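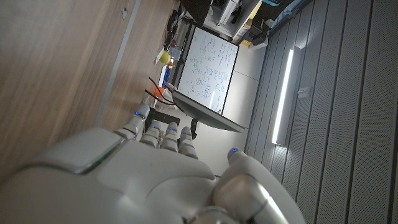 Figure 6.1 A white mechanical hand with four jointed fingers, each showing a small blue light.

Chapter 6
Who Answered? Samples and the People Missing From Them

In December the town of Horudlow mailed a survey to 3,000 households. The survey asked whether people were happy with the bus service run by Plernex. A few weeks later the town reported that 80 percent of residents were satisfied, and the number went up on the side of the buses.

Read that claim again before you accept it. The survey went to 3,000 households, but only 884 sent it back. The 80 percent refers to those 884. What the other households think of the bus is unknown, and the report gives them no space at all. It simply says "residents."

You may be told that 884 is a large number, and for some purposes it is. Size helps with one kind of error, the kind that comes from the luck of the draw. It does very little for the error that worries us in this chapter. Suppose people who gave up on the bus years ago threw the form away. A mailing ten times as big would lose ten times as many of them, and the result would look more exact while being just as wrong.

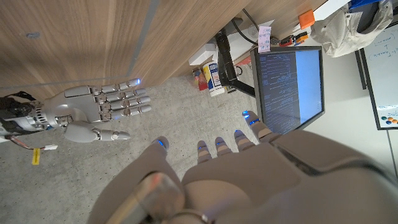
Figure 6.2 A silver hand with segmented metallic fingers and black cables near the wrist.

Two terms will be used from here on. The population is the whole group a claim is made about. The sample is the part of that group we have answers from. Most bad survey claims slide from the second to the first without saying so, and the slide often happens in a headline.

A smaller study in nearby Teuber tried something less showy. Interviewers picked 40 households by lottery and went back to each door until someone answered. Forty is a small sample, and its result carries a wide margin of error. Even so, many statisticians would trust it over the Horudlow figure. You should be able to say why, and also where that trust might be misplaced, by the end of Section 6.3.

Section 6.1 begins with random selection. Section 6.2 takes up nonresponse and the weighting methods sold as a cure for it, including the one used in the Wostus household panel. We will be slow to call any of them a fix.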